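Bench notebook, July
Platis hand-held gripper kit, loan unit, second session

Kettle on, blinds half down, and I am back at the long bench with the Platis kit. Lengate have let us keep it until the end of the month, which is kind of them, and I would like to give it a fair go before we say yes or no to buying the pair.

First, the things I forgot to write down last time. The quote from Edangate is 1,957 for one kit with the wrist camera, the spare fingers and a year of email support. The older Fujimoto set is listed at 1,545, but that comes without the recording software, and by the time we had bought that as well we would be over 2,000 and still short of a decent carry case. So the prices are closer than they look, and I don't want us choosing on that alone.

Now the handling. I like it more than I thought I would! The squeeze is light, the fingers come back wide without any coaxing, and after a good hour of picking and placing my thumb was tired but not sore (the Fujimoto had me shaking my hand out after twenty minutes, if anyone remembers that sorry afternoon). The fingers are plain black blocks with what look like screw holes in the upper faces, so I am hopeful we could bolt on tips of our own — something softer for the glass vials, perhaps. I must ask Edangate what thread they use before anybody goes at it with the wrong screws.

The camera view takes in both fingers and a fair stretch of the table between them. I spent a while before lunch just hovering over the pale board with the gripper open, looking at how its own shadow falls on the wood. 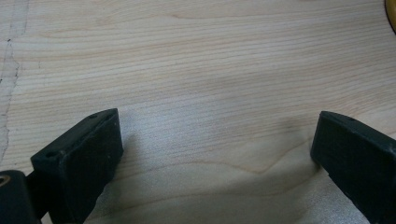 Shadow and light
The grey patch between the fingers is soft and fades out towards the middle, and the far half of the board stays bright and even. I can live with that. I do wonder about small dark parts lying in the shaded bit, so washers and the little rubber feet are next on the list, with the desk lamp on and then off.

Still to do
Ask Lengate whether the 3,000 cycle service is included or extra.
Weigh the thing properly on the post room scales.
Try it left-handed.
Find the other charging lead, last seen near the label printer.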